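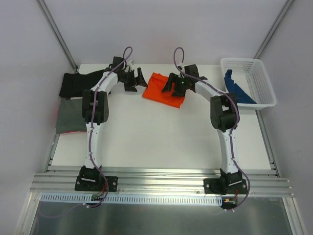

9 min read

3. Collecting Demonstrations on the Tabletop Cell

Figure 1. The two-arm cell during a laundry session, with garments laid out on the table and a perforated basket in the back right corner.

3.1 Setup

All of the demonstrations in this paper come from one cell, which we call Ploltus. It has two arms mounted side by side along the front of a white table, inside an enclosure with pale gray walls (Figure 1). Both arms share a single aluminum rail. We like this arrangement a great deal! With the bases on one rail, the distance between them stays fixed when we service an arm, and a demonstration recorded in the spring can be replayed in August without a new calibration between left and right.

The cost is reach. Each arm has to stretch inward to get to the back of the table, and when both go for the same piece of cloth the upper links come close to each other. In our first sessions operators ran into the soft limits again and again, and we ended up moving the parked pose so that the grippers start over the back half of the table. Cables run along the outside of the links and are held with clips, with a loop left near each gripper so the wrist can turn freely. Small as that sounds, it was the change our operators thanked us for the most.

3.2 Two ways of showing a task

We record with either of two methods. In the first, the operator stands at the cell, takes hold of the arms, and moves them through the task while the motors only compensate for gravity. In the second, the operator sits at a desk with a pair of small leader arms, and the arms in the cell follow. The leader arms were built in our Punstead workshop and have the same joint layout as the followers, so nothing has to be solved in between - a bent elbow on the desk is a bent elbow in the cell.

Hand guiding is wonderful for a first try. A new operator can grab the arms and show a simple pick within minutes, and the feel of the cloth comes straight through the links. It gets awkward as soon as both arms have to work together, though, since one person is then steering two wrists and two grippers while leaning over the rail. The operator's own hands and sleeves also end up in the camera view, and a policy trained on those recordings will look for them later.

Remote control takes longer to learn, but the recordings are much cleaner. Everything the policy sees during training is something it can also see when it runs alone. For this reason we use hand guiding only to rough out a new task and to pick sensible starting poses, and we record the training set itself from the desk.

3.3 The laundry task

Clothing is a great test for shared control because it never lies the same way twice. The layout in Figure 1 has a black garment at the back left, a dark gray one folded into a rectangle in front of it, and an orange cloth between the two grippers. A blue cloth hangs over the left rim of the basket. The middle of the table is clear, which gives the arms a place to spread a garment out before folding.

We split the work into 4 skills: take a piece from the basket, spread it, fold it, and place it on the left side. Each skill is recorded as its own episode. An operator may also chain them in one long recording, and we cut those afterward at the moments when both grippers are open. The full set holds 893 episodes, of which 77 are chained.

Spreading turned out to be the skill we learned the most from. Operators rarely pull a cloth flat in one motion. They pinch a corner, lift, let it hang for a moment, and then lower it while drifting backward, so that the far edge touches down first. None of this was in our written instructions. They found it by themselves at the desk, and seeing the policy pick up the same drift was one of the happiest moments of the project.

3.4 Corrections during a run

After a first round of training we let the policy run and ask an operator to hold the leader arms, which now move along with the followers. When the policy hesitates or reaches for the wrong layer of cloth, the operator squeezes a handle and takes over. Letting go gives control back. We keep the whole run but mark the corrected stretch, and the next round of training draws on those stretches more often.

The handover itself needed care. An early version switched control in one step, and any small mismatch between leader and follower made the grippers jump. We now blend the two commands over 44 control cycles. Operators describe it as the arms growing light in their hands - you feel the machine let you in. The blending code comes from Milonix, our in-house control library, and needed only minor changes for cloth.

Corrections late in a fold are worth more than early ones. A bad first grasp can simply be tried again, while a slip near the end drags the finished layers apart and leaves the garment in a state the policy has never met. We therefore ask operators to let early mistakes play out and to step in during the last part of the fold. How this choice affects training is taken up in Section 4, together with the comparison against Biwott, our baseline trained without corrections.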